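Disov Two-Arm Folding Station
Set-Up and Service Guide

Section 7. Missed Grips and Cable Faults

7.1 Purpose of this section

This section covers the two faults most often reported on the folding station: a gripper that closes without taking hold of the fabric (fault code 210), and an arm that stops because its cable has pulled tight (fault code 30). Both faults stop the two arms together. The station will not resume until the operator has completed the steps below and pressed Reset on the control box.

Only persons who have signed the Bustenent operator sheet may clear a fault. Other staff should press the stop button, stay clear of the table and call an operator.

CAUTION: An arm that has stopped on a fault is still powered. It may move when the fault is cleared. Keep hands, hair and loose sleeves away from both arms until the steps call for power to be off.

7.2 Fault 210: gripper closed, no fabric held

Thin, pale material on a pale tabletop is the most common cause. The wrist camera has little contrast to work with, and glare from the overhead lights can hide the edge of the material altogether. Before changing any setting, open the wrist camera view on the control screen and look at the area between the fingers. 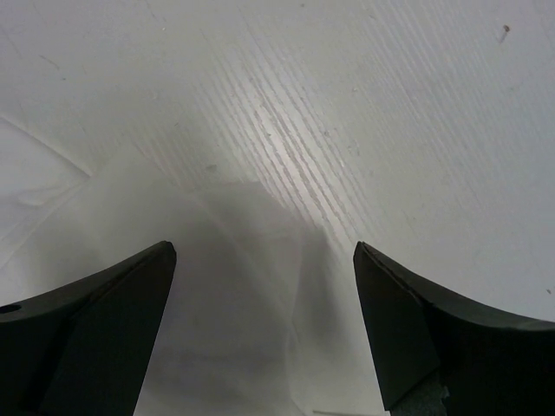
Page 41

If a reflection lies on the tabletop near the material, correct the lighting first. Adjusting the gripper height will not help when the edge itself is poorly seen.

To clear fault 210:

1. Press Pause. Wait for both arms to stop.
2. On the control screen, select Wrist View for the arm that reported the fault.
3. Check that the gripper is fully open and that nothing is caught between the fingers. If something is caught, go to 7.4.
4. Look for glare. Turn or dim the nearest light until the edge of the material can be followed on the screen.
5. Look for specks, scratches and fibers on the tabletop. Small dark marks may be read as part of the item. Make a note of them, but do not wipe the table while the arms are powered.
6. Select Retry. The arm will attempt the grip again, up to 3 times.
7. If the fault returns after the last attempt, select Park, switch off the power, and clean the table with a dry cloth.

Note: Tissue, packing film and similar thin sheets are not approved loads. Remove them with the power off. If a sheet is drawn into the finger joint, the gripper may report a good hold when it has none.

Do not raise the grip force above the factory value of 1000 to make up for missed grips. A higher value does not improve the hold on thin material, and it will mark printed garments.

7.3 Fault 30: cable tension

Each arm carries an external cable, secured to the forearm with a tie. The cable must have enough slack for the elbow to open fully, but a loop that hangs too low can catch on the gripper or on the item being folded. Fault 30 is raised when the arm meets more resistance than the planned movement allows. In most cases the cable is the reason.

The risk is greatest when both grippers work close together near the middle of the table, as they do when a shirt is laid out lengthwise. Check the cable path with the arms held in that position, and compare it with the path when they are parked. A cable that looks well placed at rest may form a tight curl at the wrist once the arm reaches forward.
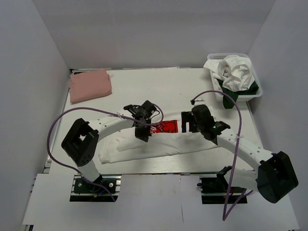

Follow each cable by eye over its whole length, from the gripper back to the mounting base, including any part that crosses the front panel. Sharp bends at the base are easy to overlook and should be treated as a fault even if the arm still moves freely.

To clear fault 30:

1. Press Stop, then switch off the power. Support the forearm with one hand as you do so -- the joints will relax.
2. Free the cable from anything it has caught on. Do not pull on the connector.
3. Ease out any tight curl or sharp bend.
4. Check the tie on the forearm. It should hold the cable in place without pinching it.
5. Move the arm by hand through its full reach. If the cable tightens at any point, reposition the tie and repeat this step.
6. Switch on the power, select Slow, and run one empty cycle before loading a garment.

CAUTION: Do not use a cable with a cut or flattened jacket. Tag the arm out of service and order a replacement from Clisilard Parts.

7.4 Material caught in a gripper

1. Switch off the power.
2. Open the fingers with the hand release. Never cut material free while the station is powered.
3. Inspect the finger tips and the inner faces for threads and torn pieces.
4. Record the event in the station log, with the fault code and the type of item.

Repeated faults on the same arm should be reported to Ognjen Halilović, Service Desk, with a copy of the log page.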